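Progress update to the fund, second half of the grant
December 6, 2024

Hello Bhavana,

Thanks for being so patient while I got this together. You asked for plain English and no acronyms, so I'll do my best (there are a couple I can't dodge, sorry!).

As you'll remember, the money is for finding out how often small airfields in our area get patchy satellite positioning, and whether pilots hear about it in time to do anything useful. When I wrote to you in May we had one receiver working, on the roof of the flying club at Ovlow, and a lot of good intentions. We now have four, all logging day and night, and I'm really pleased with how they're behaving. The newest went up at Skeltach after a long wait for permission to use the old signals hut, and Tharun Kandasamy did the climbing while I held the ladder and worried.

What have they picked up? More than I expected, I must say. Since the last report we've logged 16 spells where the signal dropped far enough that a light aircraft's navigator would have put up a warning. Five of those lined up neatly with notices that had already gone out to pilots. The others didn't match any notice we could find, and that's the bit I want to spend the rest of the grant on. Some could well be something dull and local, like a delivery van with a cheap jammer under the dashboard going past the fence, and I'd sooner rule that out before anyone gets excited.

Bindu Arumugam has been doing the sorting. She built a timeline that puts each drop next to the published notices, the weather and the sun's activity, and it has saved us hours of squinting at two screens. It fell over once in the autumn when the clocks went back and half the entries shifted by an hour — entirely my fault for setting one receiver to local time — but it's all been put right and checked against the raw logs.

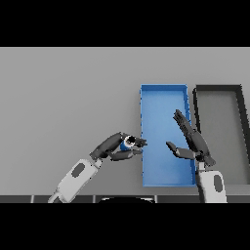
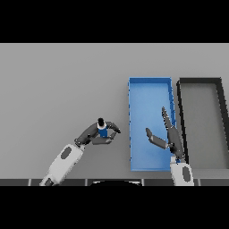
Simulated tabletop with the blue tray, both views.

On the people side, we sent our questionnaire out to 200 private pilots and instructors. Replies are still dribbling in, so I won't give you figures yet, but the comments are brilliant. Lots of them say the same thing: the notices are there if you know where to look, but they're buried in a long list and written in a way that makes your eyes slide off the page. One instructor told us she reads them aloud to her students as a sort of endurance test! Kumaresan Chacko is going through the written answers now and will ring back anyone who said they'd be happy to talk.

Not everything has gone well. The Pastell site is behind. The mast there needs a new bracket before it can carry anything of ours, and the airfield manager (quite fairly) wants the insurance sorted first. I've got the forms half filled in. We also lost a chunk of data from Paisan when the memory card filled up and the receiver carried on cheerfully recording nothing. It now sends me a text when it's getting full, usually at teatime.

Money is fine. We're slightly under on equipment, as Tharun found second-hand aerials in good nick, and slightly over on travel, mostly petrol to Skeltach and back. I'd like to move the spare equipment money across to cover it if you're happy with that. Yamuna Thevar has the receipts and a proper spreadsheet, and she'll send them over separately.

Next on the list: get Pastell up and running, finish the phone calls, and write up the unexplained drops so we can take them to the regulator with dates and times attached. I'd also like to try a one-page plain version of the pilot notices and see what the Ovlow lot make of it, seeing as they're never shy with an opinion.

Could you let me know about the travel money when you get a minute? And do come and see the hut if you're ever up this way — bring a coat.

All the best from the whole team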